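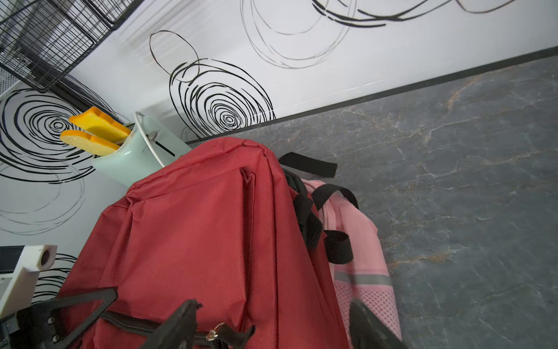 Can they do the chores yet? Backpacks, lunches, dishes, all of it
Home & Workshop Automation > General talk

mapleandmortar
Original poster
I've been reading this board for a good while and finally made an account, so hello everybody! I have two kids, one dog and a kitchen that becomes a parking lot for school stuff at 3:30 every afternoon. Bags go on the counter, jackets go on the floor, and whatever was left of lunch stays zipped in a pocket until I go looking for it with my heart in my mouth.

What I want to know, from people who work with this stuff or have at least stood next to it: how far off is a machine that could take care of the bags? Pick one up, get the zipper open, take out the lunch box and the papers, hang it on its hook. I'm not asking for dinner. My brother-in-law says five years and my husband says never, and they have both been very loud about it since July.

benchdog_tally
Welcome! I'm with your husband, though maybe a bit softer than never. I run the packing end of a small shop (we make drawer hardware, nothing glamorous) and we've had a Cesteo arm on the line for 2 years. It is wonderful at boxes. Same box, same spot, same weight, all day long, and it never gets grumpy after lunch. But we ship some orders in cloth drawstring sacks, and those still go to a person, every one of them. A sack has no shape until you grab it, and then it has a different one. Your backpacks are sacks with straps, and the straps are worse than the sack.

fennelroad
Zippers, though! People always say cloth is the hard part and I think zippers deserve more respect. You need one hand on the pull and something holding the fabric taut behind it, or the whole bag just walks along with you. Try it one-handed on a limp bag on a slick counter. I did just now, with my gym bag, and I had to pin it with my elbow. A gripper with two fingers has no elbow to spare.

quietcompressor
I'm going to disagree with both of you, kindly. I spent some time last year at Plostine, on the testing side, and a single arm could open a zipper on a backpack often enough that we stopped clapping. The trick was laying the bag on its back and letting its own weight do the holding. A full bag is easier than an empty one for that reason. We ran 334 tries on one long afternoon and evening and it got the zipper open on most of them. So I wouldn't call zippers the wall. I'd call them slow.

benchdog_tally
How slow, if you don't mind my asking? And was it the same bag each time?

quietcompressor
Fair questions, both. Slow enough that a seven-year-old would have done it, eaten the leftover crackers and gone outside. And it was 5 bags, all of which we knew pretty well by the end. When a new one came in with a floppy little cord where the metal pull should be, we had a humbling morning.

mapleandmortar
Oh, that is my daughter's bag exactly, she pulled the metal part off in first grade and we tied a shoelace on. Would it matter if two bags were piled up together? Ours are never side by side like in the catalogs. One is always half on top of the other with the straps mixed up, shoved against the toaster.

quietcompressor
It matters a lot, I'm afraid. If the two are different colors it helps the machine tell whose fabric is whose, but black straps are black straps, and nearly every bag has them. You take hold of a strap and find out when you lift which bag it belonged to. (I do this too, to be fair.)

oldpantrylight
I'd like to speak up for the brother-in-law. My mother used a Flokasside lift table in her sewing room for years, and when she got it everyone said it was a toy for people with too much money. It just goes up and down, but going up and down was the thing her back couldn't do anymore. I think we ask these machines to do the whole chore, start to finish, and then mark them down for missing one piece. If something could only carry the bags from the counter to the hooks and never touch a zipper, wouldn't you take it?

mapleandmortar
I would take it tomorrow, shoelace and all.

fennelroad
I wouldn't! Sorry to be the sour one. Carrying it to the hook is the part the kids can do, and should. The bit I'd pay for is going inside the bag for the thing that leaked. Moving clutter from one place to another I can manage by myself, I have years of practice.

benchdog_tally
Ha, fair. Though I'll say from the shop side that "only carrying" turned out to be a bigger share of the day than we thought. We used to have 14 trips across the floor before the first coffee.

quietcompressor
There's a write-up by the Pálfi group on hanging things by a loop, if anyone likes reading that kind of thing. Their point was that the little carry handle on top is the friendliest part of a backpack for a gripper, because it stands up by itself when the rest flops over. Hooks they found harder than I expected. The loop closes up as the weight comes onto it and then it slides right past the hook. They went to a wide peg in the end.

mapleandmortar
Well, now I want wide pegs whether or not I ever get a robot. Our hooks are the skinny kind and the bags jump off them. Does anyone know what width they used?

quietcompressor
Wider than a broom handle, I think. I'll dig out my copy tonight and post it.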